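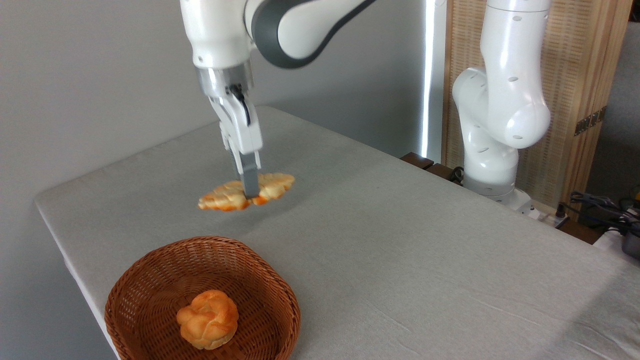
4.2 Recording the pastry-to-basket task

The results in our report depend on grasps made near the centre of the pastry. Please follow the same order in every session, also when you repeat only a part of the test.

1. Pull the tablecloth towards the corners of the table. Small wrinkles are allowed.

2. Put the basket at the front left and one pastry in the middle.

3. Start the Boleo recorder and wait 4 seconds before you move the arm.

4. Lower the open gripper over the pastry, close it slowly, and lift only a little. Hold still, then carry the pastry to the basket.

5. Open the fingers when the pastry is inside the basket — not above the rim.

6. Mark the trial as "held", "slipped" or "broken".

Note: Flat and flaky pastries need a lower closing force than choux. Begin with level 4 and go up one level after a slip. The highest level we used is 14.

Caution: Keep your hands off the table while either arm is powered.

Change the pastry after 16 grasps, even if it looks good. Old crust breaks in a different way and the force curves cannot be compared. Questions about the labels go to Oriana Ulloa, and about force settings to Mirsad Halilović.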